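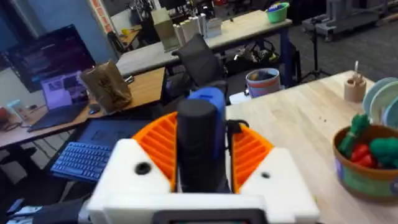 The desk reset, week 3

I said I would report back on the desk reset, so I will, though I'm not convinced there is much to report. The method comes from a newsletter Rawiri Bolger passed along in November. You take everything off, wipe the wood, and put back only what you "reach for daily." There is a paid version with worksheets. I did the free one.

My trouble is with the word daily. I reach for the laptop daily, and the big monitor behind it, and the mouse. Fine. The blue keyboard lost its spot, and I keep it close by anyway, because the laptop keys make my wrists ache after an hour. Does that count as clutter? The newsletter says a second keyboard is "a decision you're avoiding." Maybe. I also like typing on it.

Then there's the brown paper bag. It has been standing next to the laptop, top folded over, and by the rules it should have gone on the first night. It didn't. A paper bag on a desk bothers me less than a drawer full of things I've hidden so the desk looks good.

The newsletter claims you get back 30 minutes a day once the surface is clear. I kept track for a while and got nothing like that -- maybe the time it takes to find a pen. Régis Chauvin swears it changed his mornings, but he also bought the worksheets.

I'm keeping the wiping part. The wood does look better for it. As for the rest, I'll give it until the end of the month, and the bag can stay where it is.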